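Kurnlow Ice Notes
A thread, posted December 7, 2022

Print this thread | E-mail this thread

Right, kettle on, because I've had a few messages asking what I make of the goaltending at Kurnlow this season and I can't fit it in one post. I'll try to keep them short. I won't manage it, as those of you who've followed me for a while will know.

Let's start with the thing everyone is cross about, the 3 losses on the trot, the last of them at home to Viroddale. I was there, up behind the away bench with my flask, and I didn't come away half as gloomy as the people I walked back to the car park with.

Viroddale are good! I feel this gets lost. They skate four lines, they change quickly, and they've got a way of getting the puck out of their own end in two passes that I would happily pay to watch even if they weren't playing us. Losing to them in December is no disgrace at all.

What did bother me was the second period. We sat back with a lead, as we always seem to do, and let them walk over our blue line as if they'd been invited. No goalie in this league is going to look clever when the shots are coming from the slot with two people standing in front of him.

So when I hear that the answer is a new goalie, I do wonder whether we're all watching the same game. Our lad was square to nearly everything. The winner went in off a skate, for goodness' sake. You could put a mattress in the net and it would have gone round it.

The official gate was 2938, by the way, which for a wet night with roadworks on the Vellham side of town is really very decent. Lovely noise in the first period too. It went a bit quiet later on, and I'll come back to that.

Now, the coach. I know some of you want him gone by Christmas and I do understand, I've had those drives home myself. But he has been without his top two defencemen for most of the autumn and he's been filling the gaps with players who were in the juniors last year. That's a hard hand to be dealt and I'd like to see what he does with a full bench.

My one real grumble with him is the power play. It's the same drop pass every time, and every side in the league has seen it by now. We lose 20 seconds going back to fetch the puck, then dump it in anyway, and then look surprised. I would dearly love to see somebody just carry it in with a bit of speed and see what happens.

A few people have asked about the penalty minutes, so I sat down with the game sheets and a biscuit. We're on 379 for the season and Viroddale are on 242. That's a lot of extra time spent with four skaters on the ice, and it's the same tired four skaters doing most of it.

And they aren't even the sort of penalties you can forgive. I don't mind one for clearing out the front of the net. It's the hooking 150 feet from our own goal that makes me put my head in my hands, along with the half of the stand I sit in.

Back to the goalie, as promised. What he does need is help with rebounds, and that's partly him and partly the people in front of him. When he kicks one out to the side, it has to be our stick that gets there first – and at the moment we're turning to watch the shot like spectators. I've been guilty of that in Sunday-evening rec hockey and I know how it feels when you realise.

He's also played every minute since the season opened. I'd give the back-up the Vellham game. It's a small rink, they shoot from everywhere, and a young goalie tends to enjoy being kept busy. Then the number one comes back with a few days' rest in his legs for the home games after it.

Some nice news to break up the moaning. The Weerakoon Cup draw has us at home in the first round, which means cup hockey under our own roof and, with any luck, the good pies. I've always loved that competition. The games are scrappy and a bit daft and they bring out people who haven't been near the rink since last winter.

And about the quiet in the stands – I do think we could help more than we have been. I'm not telling anybody how to enjoy their evening, and I know it's cold in the corner by the penalty boxes. But a young side hears it when the building goes flat, and they hear it when we groan at the first loose pass as well.

And then one question from the replies.

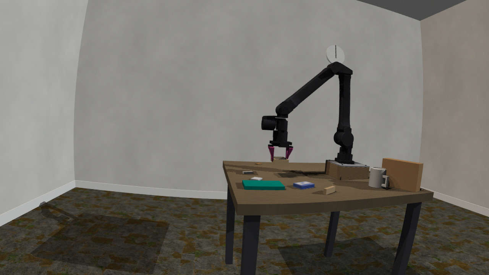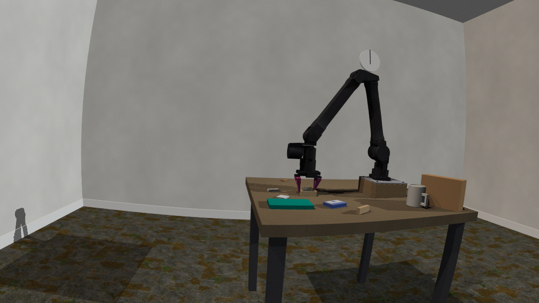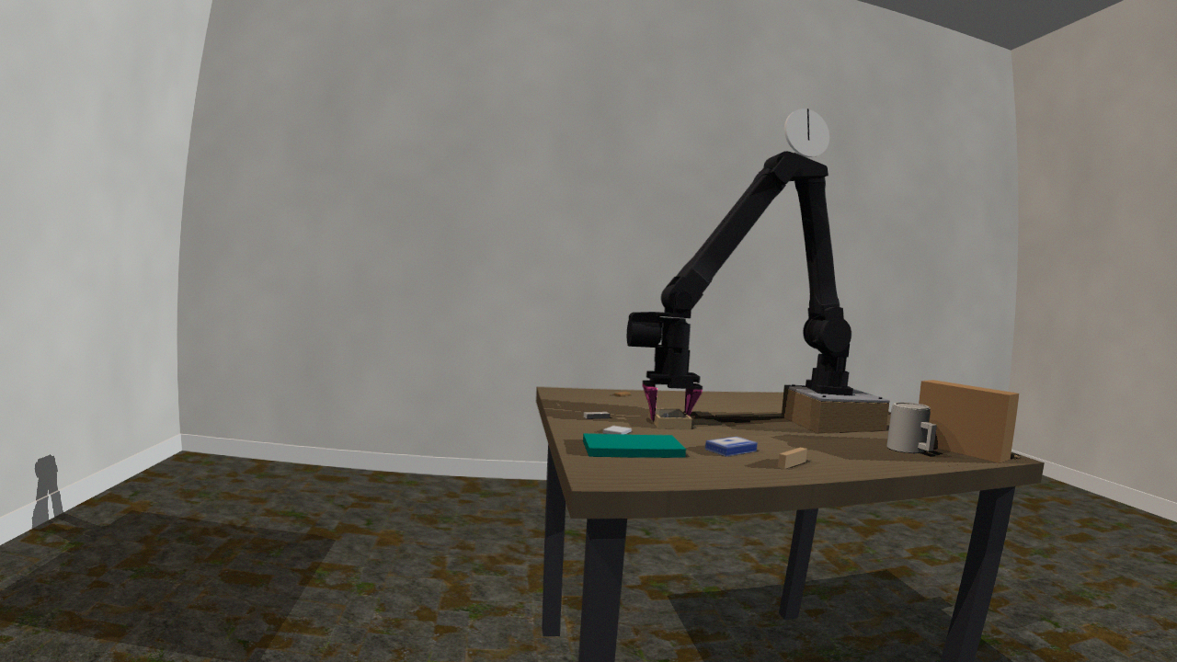 Would you bring in a new goalie before the transfer deadline?

I'd leave the goaltending as it is and spend whatever money there is on a defenceman who can move the puck. A steady pair of hands at the back would cut down the shots from the slot, and I think the save percentage would look after itself after that. If the back-up has a rough night at Vellham I might have another think, but one game wouldn't be enough to change my mind.

I'll be at the next home game in the usual place, so do come and say hello if you see the flask. I'm told I talk less in person, though I've only got my own word for that.

Recent threads
Why I still like a two-one-two forecheck
Away days: getting to the Vellham rink by bus
Weerakoon Cup memories, part two
Viroddale at home: first thoughts

Get new threads by e-mail. Enter your address to sign up to the newsletter. You can unsubscribe at any time.

This site uses cookies to remember your settings. Accept | Manage choices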